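Magagula Reading Boxes: progress report to the Sellateo Fund

Period covered: January to June
Prepared by: Merja Hyvönen, project coordinator

Summary

The grant pays for boxes of children's books lent to families who live too far from the Magagula branch library to visit often. We are on schedule and slightly under budget. The main problem in this period was late returns in the spring.

Work completed

We now lend to 50 households, which was the target for the end of the year. Each box stays with a family for a month and is then exchanged at one of 11 pickup points, mostly schools and village stores. The Zultirico stop was added in March after parents there asked for it.

The collection stands at just over 800 books. Picture books go out most. Older children have asked for more comics and more nonfiction about animals, and the next order reflects this.

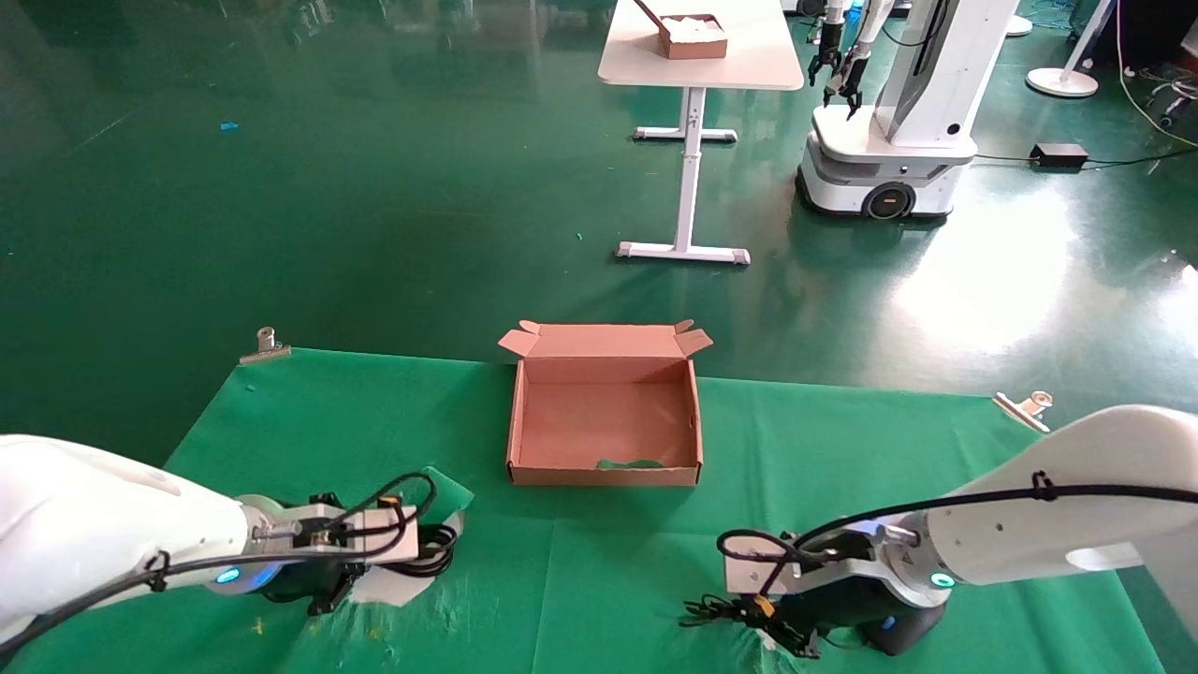 Returns slowed in April, when the road to Graltolik was closed for repairs and families on that side missed their exchange. We extended their loans and skipped the reminder letters for that month. Most of the overdue books came back in May. We have written off the few that were damaged and will replace them from the repairs line.

Staffing

The project has 2 part-time staff. Hours were higher than planned in January because of cataloging, and have since dropped back to the agreed level.

Budget

Spending on books is in line with the plan. Fuel is over, mainly from the Graltolik detour. Printing is under, as we moved the book lists to a single sheet. We ask to move the unspent printing money to fuel.

Next period

We will place the fall book order, visit the schools before classes start, and send a short survey to all families. Survey results will be included in the final report.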